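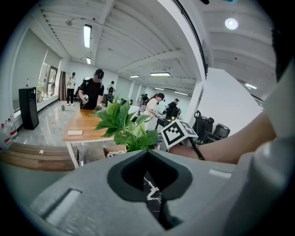
Marker cube on its stalk, above the wrist, with the demonstration area behind. Gravness, May.

Faults and Failures in Robot Systems: Week 7 handout
Written by Javiera Ledesma
May
Category: Teaching > Robotics > Course notes
Print | E-mail

THE GRAVNESS TABLE STRIKE

Read this before the seminar. You will also need the Bednarek report (sixteen pages, in the course folder) and your own notes from Week 5 on coordinate frames. If you missed Week 5, do that first, or most of section 3 will be noise to you.

1. What happened, as far as anyone can show

A Brondel arm at the Gravness site was running a pick-and-place policy trained on demonstrations made with hand-held grippers. On its ninth trial it came down past the block it was meant to pick up and pushed its fingertips into the table top. The contact force limit was set at 200 newtons. The log has a peak of 202. The arm stopped. One fingertip cracked and the table has a dent in it. No one was hurt, though a student had been resetting the blocks by hand between trials and had stepped back only a few seconds earlier.

Those are the facts I am prepared to stand behind. They come from the controller log and from the damage. Everything else in the report is an account given afterwards by people who had a view about whose fault it was, and you should read it that way.

Note what the log does not contain. It has no record of where the block was. The policy used the wrist camera and the images were not saved, to spare disk space. So when the report says the block "was correctly placed within the work area", it is telling you what somebody remembered.

2. The official explanation

The report blames "adverse lighting and reflective surfaces". You have heard this one before. It was the explanation in Week 3 (the warehouse cart) and half of Week 4.

It is not a silly idea. Bright rooms with big windows and a shiny floor do cause trouble for camera-based tracking. A polished floor gives the tracker features that belong to the ceiling lights and move in the wrong way as the camera moves. Blinds go up and down. People walk about in the background, and so do other machines. Any of these can pull a position estimate off by a few centimetres.

My difficulty is with how it is used. Ask these things of it:

Does it predict the direction of the error? Reflections ought to give errors that wander. In all nine trials the fingertips ended up low and a little to the left of where they should have been. The first eight were low by less, or the block was taller, and the arm got away with it. The report prints these offsets in a table on page 11 and says nothing about them.

Does it predict when the error starts? The room had the same floor and the same windows throughout. If the floor was to blame, the early demonstrations should be as bad as the late ones. They are not, as you will see.

Did anybody test it? No. No mats were put down, no blinds were drawn, no second run was made. The recommendation is to "consider matt floor covering". I would like to know what it would cost to consider it for an afternoon with a roll of brown paper.

3. The mount

The demonstrations were recorded with a marker cube carried on a thin stalk. A fixed camera sees the square patterns on the cube, works out where the cube is, and the Rinen software then applies a fixed offset to get from the cube to the gripper's fingertips. That offset is measured once, typed into a settings file, and trusted from then on.

You can guess what follows. The cube is light and the stalk is thin. It is a long, bendy thing sticking out from a tool that gets put down on tables all day. Part of the way through collection the stalk was knocked and refitted. The person who refitted it wrote "cube back on, looks fine" in the lab book. The offset in the settings file has the same modified date as the day it was created.

There were 2,929 demonstrations in the training set. Of these, 1,143 were recorded after the refit. If the cube sat at even a slightly different angle, every one of those carries the same error, pointing the same way. The software cannot notice. It sees a perfectly crisp marker and reports high confidence, because the confidence figure is about how well it can see the cube. It has no opinion on where the fingertips are.

Small angle, long lever. Work it through: with the cube 150 mm from the fingertips, a tilt of four degrees moves the estimated fingertip position by 150 x tan 4°, or 10.5 mm. That is a good deal more than the clearance under the block.

I think this is the better explanation. I do not think it is proved. Two things bother me about it.

(a) The policy learned from both sets mixed together. You would expect it to be wrong by something in between, or to be right on some trials and wrong on others. It was wrong on all nine. Perhaps the later demonstrations were the ones that looked most like the test set-up. Perhaps. I have not seen anybody check.

(b) It is a very satisfying story, and I found it in an afternoon. Explanations that turn up quickly and make somebody else look careless deserve a second look. Bring your objections.

4. "The safety system performed as designed"

Page 2, and again in bold on page 14. Take the sentence apart.

The limit was 200 N and the arm reached 202 N, so the limit was exceeded, if only just. Overshoot like this is ordinary: the sensor has to read, the controller has to decide, the joints have to stop. A designer who wants a real ceiling of 200 sets the trip point lower. No one at Gravness had done so. The figure came from the default configuration and I can find no sign that anyone chose it.

Then ask what the limit was for. It was enough to save the arm. It did not save the fingertip or the table. Would it have saved a hand lying on the table in the same place? A fingertip of that shape has a small contact area, and force alone tells you little about what it does to skin and bone. Pressure matters, and so does whether the hand is trapped against something hard. The report does not discuss it. The risk assessment covers "contact with arm during operation" in a single row, scored low, and the control listed is "operator awareness".

Operator awareness is not a control. If you write it in your coursework I shall cross it out.

There was also no interlock between the person resetting blocks and the start of the next trial. The trial began when a second person pressed a key after hearing "OK". Anyone who has worked in an open room with several groups talking knows how many times an hour somebody says OK.

5. What the demonstration side got away with

The report treats collection as the safe half of the project, since hand-held grippers have no motors driving them about the room. The hazards there are mostly cables and elbows, true enough. But the fault was made there and then carried to the arm in a file. Nobody drew a line on the hazard diagram between the two halves, so the assessment for the arm assumed good data and the one for the grippers assumed that bad data hurts no one.

Look at your own projects for the same gap. Where does a number measured in one room turn into motion in another? Who checks it on the way?

6. Checks that would have helped

I list these with some reluctance, as lists of checks tend to be copied into a procedure and then ticked.

- Touch the fingertips to a fixed point on the table at the start and end of every session, and record what the tracker says. A step between sessions means something moved.
- Pin or key the marker mount so that it fits one way only.
- Put the offset in each recording along with the date it was measured. A settings file that everyone shares and no one reads is worth very little.
- First trials of any new policy over foam, with the limit well down.
- Key switch or gate for resetting. Voice commands between people do not count.
- Save the wrist images. Disk space is cheap next to a sixteen-page report that cannot say where the block was.

Rinen's release notes say the newer version "detects marker displacement automatically". I asked how, and was told it compares the cube against its last known pose relative to a second marker. The Gravness grippers carried no second marker. Draw your own conclusions about the word automatically.

7. For the seminar

Come with written answers, half a page each. Work in pairs if you like, but write separately.

(i) Design a test, using only what was already in the room plus one hour, that would separate the reflection explanation from the mount explanation. Say what result would change your mind.

(ii) Retrain on the demonstrations made before the refit and the offset disappears. Does that settle the matter? Think about what else changed at the same time. The lab book pages are at the back of the report, and the handwriting changes too.

(iii) Rewrite the single row in the risk assessment. You may use as many rows as you need.

(iv) Pick one sentence from the report which is true and misleading. Page 14 is taken.

Reading for next week is the conveyor case, first half only. The second half has an error in the timing diagram and I am waiting for a corrected copy.

Print | E-mail
Filed under: Teaching, Robotics, Fault analysis, Handouts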